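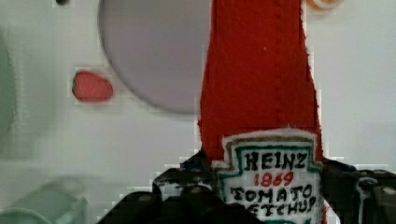
Figure 7. Soft item held at its base, label facing forward.

Section 4.3 Recovery from a grip fault (Herider arm)

Caution: keep hands clear of the fingers until the arm is stopped.

1. Press Stop on the Drotau panel. Fault 177 remains displayed.
2. Wait 60 seconds.
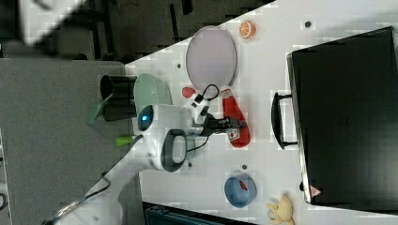
May the item be pulled free by hand?
Only after step 2, and never while the arm is moving.

3. Select Release – the fingers open at low speed.
4. Back the arm away from the item.
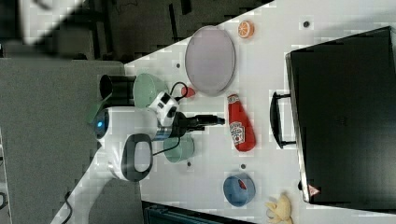
5. Clear the fault and enter it in the log. If 177 returns, leave the arm stopped and contact Masevness.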